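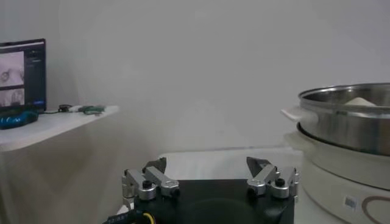
Stostgate unit, June

Fire and general safety walk-through, ground floor and mezzanine
Checked by: Abelardo Gaete
With: Rongrong Xue (keys and records)
Marks used: OK / FIX / NOT SHOWN. I put NOT SHOWN when I was told something was fine and given nothing to back it up.

1. Exits and routes

1.1 Front door opens from inside without a key. OK

1.2 Rear door opens from inside without a key. FIX
Comment: Opens if you lean on it. I was told it "always does that in June." A door that swells every June could be planed in May. Same comment as on my previous sheet.

1.3 Route to rear door clear. OK
Comment: Clear when I walked it at 9:15. The floor tape beside it has a pallet-shaped worn patch, so I would like Wim Willems to look again at 4 in the afternoon when deliveries are in.

1.4 Exit signs lit on battery. FIX
Comment: Mezzanine sign went out shortly after we cut the power. Replacement battery has supposedly been on order from Haltico. No order number could be found.

2. Extinguishers and alarm

2.1 Extinguishers on brackets, pins and seals in place. OK

2.2 Monthly initials on tags. NOT SHOWN
Comment: The tags are initialed. Every month is in the same pen, at the same slant, and the ink looks equally fresh from January on. I don't accept them as a record. Start a new set.

2.3 Alarm heard in all rooms. FIX
Comment: Not heard in the restroom with the fan running. Lemlem Workneh stood in there for me and came out after we had finished.

2.4 Drill held and timed. NOT SHOWN
Comment: The log says everyone was out in 147 seconds. No list of who was in the building, so I can't tell what "everyone" means. Bring a sign-in sheet to the next one.

3. Shelving and mezzanine

3.1 Load signs posted. FIX
Comment: The sign on the back bay says 300 lb per shelf. The Prila paperwork in the binder gives 445 lb, for a different width of beam. Until somebody measures the beam, use the lower number. I was asked whether we could "go in between." No.

3.2 Uprights straight, feet bolted down. FIX
Comment: End upright by the roll door is bent at ankle height and has been painted over. Paint is not a repair. Unload that bay.

3.3 Mezzanine gate closes by itself. OK
Comment: Tried it several times because I didn't believe it. It closes.

3.4 Stair treads secure. OK
Comment: Third tread creaks, no movement in the bolts.

4. Ladders and electrical

4.1 Stepladders sound, feet present. FIX
Comment: The short one is missing a rubber foot and has a folded rag taped on. Take it out of use. Ayanda Potgieter says there is money for a new one, which I have also heard before.

4.2 Extension cords not used as permanent wiring. FIX
Comment: Cord to the break room fridge runs under the mat. Described to me as temporary. The mat has faded around it.

4.3 Panel door closes, breakers labeled. FIX
Comment: Closes. Two breakers are labeled "misc" and one is labeled "Sheikh?" with the question mark. Trace all three.

5. First aid

5.1 Kit stocked and in date. OK
Comment: Better than I expected. Burn gel expires soon.

5.2 Eyewash bottles sealed. OK

5.3 Emergency numbers posted by the phone. FIX
Comment: Posted. The phone has been moved to the other end of the hall.

Follow-up
Items 1.2, 3.2 and 4.1 before anything else. Please don't send me an email saying "done" - send a photo or the receipt. For 1.4, I want the order number, and if there isn't one, say so and place the order.

Copy to Wim Willems, copy in binder behind the blue tab.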